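Prindeck Table Clearing, README and data card
Bovunbridge student robotics club, simulation group 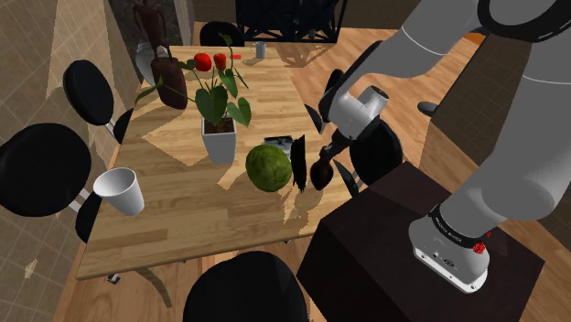

Can I use this if I don't have a robot?
Sure you can, everything in the set was made in simulation, so all you need is a computer and some disk space.

What's in it

There are 215 episodes in the main folder and 12 more in a folder called holdout. Please don't train on the holdout ones! We use them to compare runs inside the club and it gets messy fast if they leak. Every episode is one arm at one table with household stuff on it (fruit, cups, a potted plant, that kind of thing), and the job is to pick up whatever object the task file names and put it where the task file says.

Each episode has the rendered frames, the joint positions, the gripper state and a short text instruction. I wrote most of the instructions myself, late at night, so if you find a typo just tell me and I'll fix it.

How it got made

We started in November with a scene called Tenness, which was way too bare, and then moved to Vrettos, which has the furniture and the plant. The random seed for Vrettos is 2524. Keep it if you want your layouts to match ours.

Known problems

Leaves are a pain. The plant hides things behind it from a lot of angles, and our object labels go a little wild there. Also, 2 episodes have a gripper state that's flipped (open means closed), and they're listed in flipped.txt. I keep meaning to repair them.

Last updated 17/04/2020. Older copies have the wrong units for joint speed, so grab a fresh one.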